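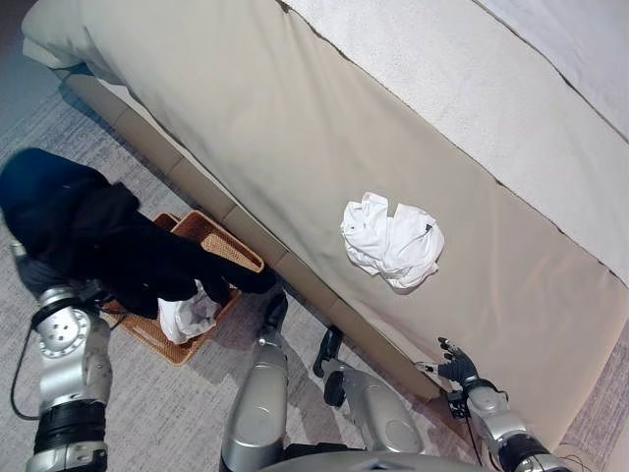 Student Projects > Home and Living > Final Report

Where Does the Laundry Go? Our Bedroom Tidying Project

OK so our group (me, Boyang Kong and Yulan Long) picked bedrooms, mostly so we could work from home in our socks. The question was simple: if you put a basket in a different spot, do people pick up more of their stuff?

We tried three spots: behind the door, inside the closet, and right beside the bed. I was on Team Beside the Bed from day one! My setup was a wicker basket on the carpet, lined up along the bed base, with a white bag or cloth in it. I love how the orangey brown looks next to the gray carpet, but Boyang says looks don't count as data, so I'll move on.

Every Monday we sent a short form to the people in our dorm at Welldale and asked where their clothes had ended up the night before. We got 265 answers over the whole project, which is way more than I expected (thank you, free cookies). The closet basket did the worst. People told us they forgot it was there, or the door was shut and they were tired. Behind the door did OK. Beside the bed won, and I was pretty smug about it for a week.

One thing still bugs me, though. Small stuff gets left on the bed anyway. A little crumpled white thing on a beige cover is super easy to miss, even with the basket so close you could drop it in without getting up. Yulan wrote "on the bed" as its own answer on the form after the first week, and it got picked a lot.

Problems we had: the first form was too long, and Hoi-yan Ng (our advisor) made us cut it in half. She was right. We also lost one week of answers when I saved over the file. Sorry again, Yulan.

If we did it again I'd want to try a basket with a lid against an open one. My guess is that a lid is one step too many for most people at bedtime. Boyang thinks it wouldn't matter at all, so we have a bet going, and the loser does everyone's laundry in February.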